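Frequently Asked Questions: Children's Clothing Care and Storage

These answers are intended for families enrolled in the Meltberg household program. Questions not covered may be directed to Orsolya Sipos or Nazareno Santoro at the program office.

May T-shirts be placed on hangers, or must they be folded?
Either method is acceptable. Hangers are recommended for printed T-shirts, as repeated folding may crease the lettering. Shirts should be held at the shoulders and straightened before hanging.

How should the hanger be inserted?
Insert the hanger from the bottom hem and bring the hook out through the neck opening. Pulling it through the collar may stretch the trim — particularly on smaller sizes.
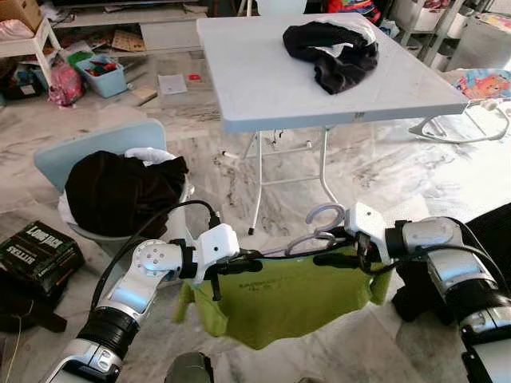
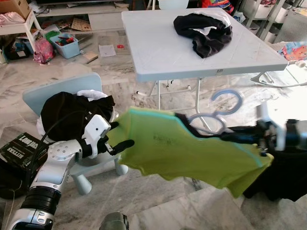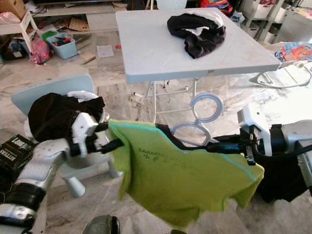
Lime-green T-shirt, with a folding table and a child's chair used for other garments.

Where should clothing be kept while it is being sorted?
A folding table is suitable. A chair may hold a second pile, provided that it is cleared before the room is returned to use. Clean garments should be kept off the floor.

What size of hanger is appropriate?
Hangers 30 cm wide fit most garments for younger children. Older children generally require 40 cm. The hanger should not extend beyond the shoulder seam.

Should dark and bright garments be separated?
Yes, for the first 2 washes. After that they may be washed together in cold water, with printed items turned inside out.

Does the program accept outgrown clothing?
Clean clothing in wearable condition is accepted in December and may be left with Etelka Hegyi at the front desk until 4 p.m. Items should be folded and bagged by size — hangers are not collected.

Contact: Meltberg Program Office | © Meltberg. All rights reserved. | Back to top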